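Visit Report: Stistwood Brewery, Production Side 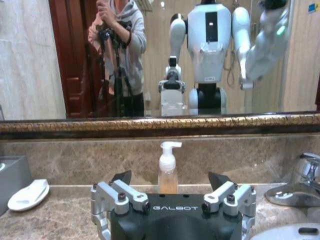
Arrival and site

Stistwood runs its production brewery on the edge of an industrial park, in a former cold store. The site is open to trade visitors on Fridays by appointment, and the visit covered here took place on May 19, 2023. The taproom is in a separate building and was not part of the tour. Visitors sign in at the loading side, get safety glasses and a hairnet, and wash their hands before entering the brewhouse. Open-toed shoes are refused. One person in our group had to borrow rubber boots two sizes too large.

The old cold store gives the brewery two things it would have paid a lot for otherwise: insulated walls and a floor already sloped to trench drains. The floor has been recoated once. There is a worn patch near the keg washer where the coating has gone through to concrete, and it is scheduled for repair in July during the annual shutdown.

Malt handling

Base malt arrives by truck and is blown into an outside silo. Specialty malts come in bags and are stored on racks in a room next to the mill. The mill is a two-roller unit, gapped wider than I expected. The reason given was the lauter tun, which is older than the rest of the brewhouse and compacts easily on fine grist. They check the crush with a sieve set at the start of each new malt lot and again after any change to the gap.

Dust control is a bag filter on the mill room exhaust. The mill motor will not start unless the filter fan is running. The auger from the mill to the mash tun has two bends, and the second one is where it wears.

Brewhouse

The brewhouse is a three-vessel system rated at 20 barrels: mash mixer, lauter tun, kettle with whirlpool. The mash mixer and kettle were bought new. The lauter tun was bought used and modified by Etside, a fabricator that also did the pipework. The modification added a second grant line and moved the sparge ring higher. Runoff for a standard pale ale takes 90 minutes on a good day and closer to two hours on anything with wheat in it. Rice hulls are used for the wheat beers only.

The kettle is steam-jacketed. Boil time has been cut to an hour for every beer except the pilsner. Hops are weighed out the evening before and held cold in lidded tubs, one tub per addition. First wort hopping is used on one beer, a brown ale called Fragkou, which is the brewery's oldest recipe and, per the sales sheet, still its second-best seller on draft. Bittering on that beer is low and the first wort addition is the only one before the whirlpool.

Water is municipal, carbon filtered, with calcium chloride and gypsum added to the mash. They do not run reverse osmosis. Mash pH is logged for every brew on a paper sheet clipped to the control panel, then typed up weekly. I looked through a month of sheets. The numbers were consistent, with two outliers marked as probe calibration faults.

Fermentation and cellar

There are 6 fermenters and two bright tanks, all jacketed with glycol. The fermenters take double batches. Temperature control is by Nitix controllers, one per tank, reporting to a screen in the cellar office. The alarm setup is simple: a tank that drifts more than two degrees from its set point sends a text message to whoever is on call. A power cut last winter took out the glycol pump and left the controllers running, so the alarms went out as they should, but the pump had to be reset by hand at the pump. A remote reset has been added.

Yeast is cropped from the cones and held in brinks for up to four days. The house ale strain is taken to eight generations. Viability is checked by methylene blue stain under a microscope before every pitch. The lager strain is bought fresh every fourth batch.

Dry hopping is done through the top port under a slow purge of carbon dioxide. The crew has tried recirculating the hops with a pump and gave it up after one batch came out with a harsh, grassy finish. The current practice is a single addition, two days, then a drop to 50 degrees before the hops are dumped.

Cleaning

The cleaning cart has two small tanks, a pump, and a heater. A full fermenter cycle is rinse, hot caustic, rinse, acid, rinse, and then peracetic acid just before filling. Final rinse water is checked with pH strips. Gaskets on the sample valves are replaced every quarter. The sample valves are taken apart and soaked after each batch, and this was the one step the guide repeated twice.

Packaging

The canning line fills four cans at a time. On the day of the visit it was running the pale ale in 16-ounce cans. Dissolved oxygen is measured on cans pulled at the start, middle, and end of the run. Seams are torn down and measured at startup and every hour after that. The log for the previous run showed 216 cases packed and one stop, for a lid chute jam.

Kegs are washed and filled on a two-head machine. The slow step is the external wash, done by hand with a brush and hose. The brewery owns 765 kegs and tracks them by barcode. Loss was described as low, without a figure.

Case packing and palletizing are manual. The cold room holds finished product on two levels of pallet racking, oldest at the front, with the pack date written on each pallet tag.

Tasting

Five beers were poured in the lab at the end, in small stemmed glasses, lightest first.

Pilsner: bright, clean, slight sulfur on first pour that cleared quickly. Firm bitterness.

Pale ale, from the bright tank: good hop aroma, carbonation still low.

Wheat: moderate clove, very little banana, thin in the middle.

Fragkou: toasted bread, some cocoa, dry finish. Better from the keg than from the can, where the carbonation seemed high for the style.

Imperial stout, four months old: warm alcohol, heavy roast. Needs more time.

Practical notes for visitors

The tour takes two hours with the tasting. Parking is on the north side, away from the loading dock. The brewhouse is loud during canning, and ear plugs are in a dispenser by the door. Photography is allowed everywhere except the lab bench. Trade groups should book two weeks ahead and avoid the July shutdown.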